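In Praise of the Slow Bus

Every Saturday I take the 79 from one end to the other, and I would like more people to try it. The 79 runs from the rail station in Pavumbridge out to the old mill stop at Prismont, and it takes its time. There is an express that covers the same ground in half as long. I have ridden the express. It goes down the highway between two sound walls, and when you get off you know exactly as much about the county as you did when you got on.

The 79 goes through things! It goes through the back of the produce market, where the driver has to wait for hand trucks. It goes up Yazzie Street, past the tire place and the two bakeries that face each other, and then it makes a turn so tight that regulars lift their feet off the floor out of habit. By the time you reach the top of the hill you have seen people's laundry, their tomato plants, their arguments about parking. I love all of it.

So you can guess how I felt in October, when the transit office put out its draft plan and the 79 was on the list of routes to be "straightened." Straightened is a word that sounds good until you look at who lives on the bends. The plan would pull the bus off Yazzie Street and skip the Rosance apartments completely, and it would save nine minutes end to end.
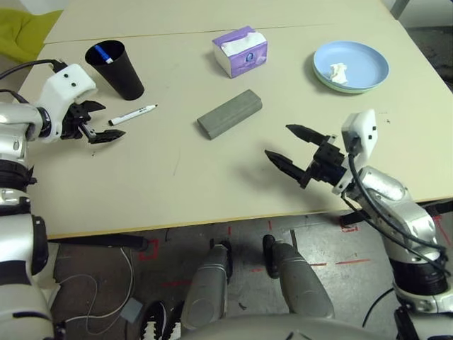
Nine minutes is real time, and I don't want to wave it away. If you work a shift at the far end and have a kid to pick up at the near end, nine minutes can be the whole difference in your evening. But very few people ride this bus end to end. (I do, and I'm doing it for fun, so please don't plan anything around me.) Most riders get on in the middle and get off in the middle. They go four stops with a bag of groceries. They go from Rosance to the clinic and back. For them the straight route saves nothing, and it adds a walk up a hill that I find hard going in good shoes.

The draft says that 2,000 people board the 79 on a normal weekday, and that 1,000 of them do it at stops that would be dropped or moved. I read that line several times. Half the riders! You would think a number like that would be on the first page, but it sits in a table near the back, under a heading about signal timing.

I do understand how plans like this get made. On a map, a bus route with bends in it looks like a mistake. It looks like something a tidy person should fix. And frequent, direct service is a good thing, I'd be thrilled to have more of it - give me an express every 10 minutes all day and I'll bake a cake for the whole depot. What bothers me is the idea that the fast bus and the slow bus are doing the same job and one of them is just worse at it.

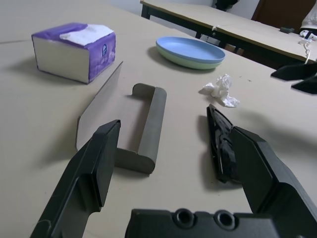

A slow bus is closer to a library branch or a corner store. Its value is in being near. My neighbor with the bad knee can get to the stop by herself, and because she can, she goes to choir, and she buys her bread on the way home at whichever bakery has the shorter line. Take away the stop and she'll get rides for a while. People are kind. But asking for a ride is different from having a bus, and after enough asking most of us start staying home.

There is also what happens on board. The express is quiet, everybody is on the way to somewhere and looking at a phone. On the 79 people talk. I have been handed a baby so someone could fold a stroller. I have been told how to keep basil alive through the winter, and it worked, and I have a pot of it on the sill right now. Last spring a boy practiced his whole spelling list out loud between the market and the hill, and when he got stuck on "neighbor" three people from different rows gave him the next letter.

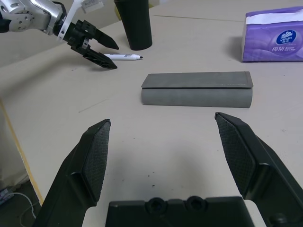 By a Saturday rider, Pavumbridge

What would I do instead? Leave the route alone and fix the waiting. The 79 loses most of its time standing still, at the market crossing and at the left turn by the station, where 2 cars at most get through on each green. Give the bus its own few seconds there. Let people board at both doors. Put a bench at the Rosance stop, which has a pole and a patch of gravel and has had them for as long as I've been riding.

The comment period is open until the end of the month, and you can leave a comment at the station window or drop a card in the box by the driver. Mention your stop by name. And if you have never been on the 79, come out this Saturday and sit on the right side going up, because that's the side with the gardens.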